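Plolora: campus newspaper letters and columns

Version 2

Plolora is a collection of opinion pieces from the student newspaper at Britine College. It holds 732 items: 552 signed columns, with letters to the editor making up the rest. It was put together by Rania Shehata for a course on student journalism and is kept up by the Pleltska reading group.

What is in the folder

columns.csv - one row per signed column
letters.csv - one row per letter
topics.txt - the list of topic labels and what each one covers
changes.txt - corrections made after the first version

Fields

id: a short code that stays the same between versions
headline: as printed, including typos
body: full text, with line breaks removed
section: the page heading the piece ran under
topic: one of nine labels
month: month of publication, where the page shows it
writer_role: student, faculty, staff, alum or unknown

How the text was collected

Most pieces were copied from the paper's web archive. Older ones were typed from bound copies in the Abdel Rahman reading room. Typed text was read against the page once. Expect small errors, mostly in names and in italics that were not carried over. The February issues of the oldest volume are missing.

Topic labels

Two readers labeled each piece on their own and then talked through the ones where they differed. Housing and dining overlap a lot. A column about meal plans in the dorms could go either way, and we went with dining. "Campus life" is the catch-all and should be treated that way.
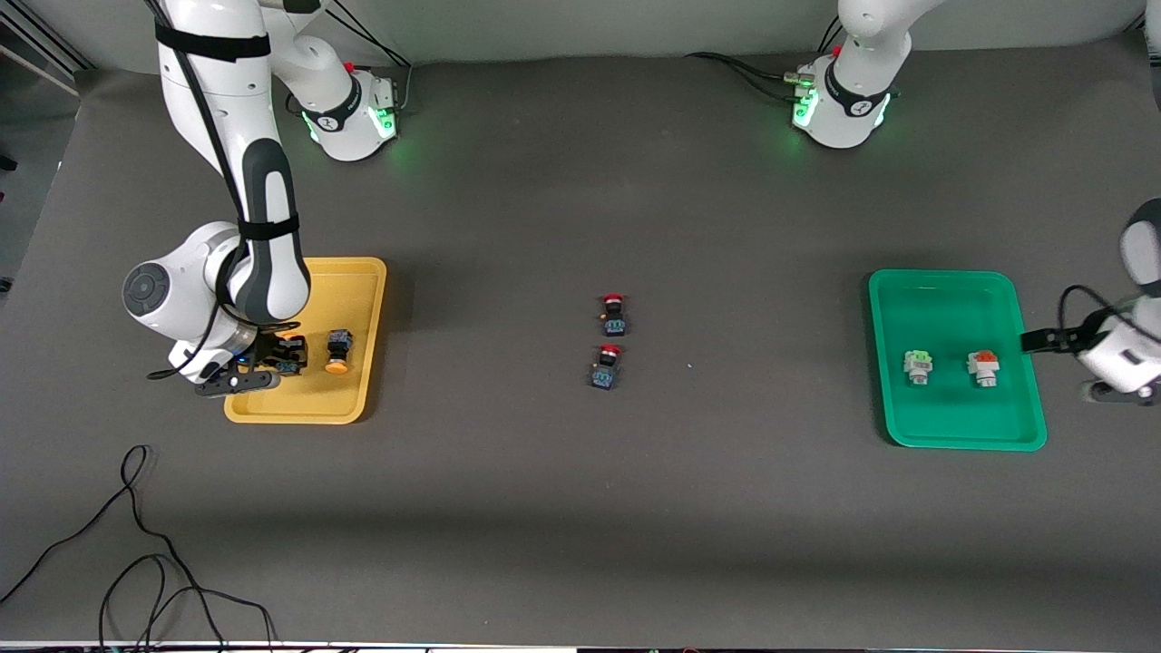 Work table with two white arms, two trays and a pair of push-button switches.

Names and privacy

Bylines were removed and replaced with writer_role. Names inside the body text were left alone when they belonged to public figures or college officials. Other names were swapped for initials. If you find one we missed, send the id and we will fix it in the next version.

Known problems

Letters are short and often answer a column that is not in the set. Some headlines were written by editors and do not match the writer's view, so do not use them as summaries. Faculty letters cluster in the spring term.

Use

Free for teaching and class projects. Ask before reprinting whole pieces - the paper still holds the rights. Please cite as Shehata, Plolora, version 2.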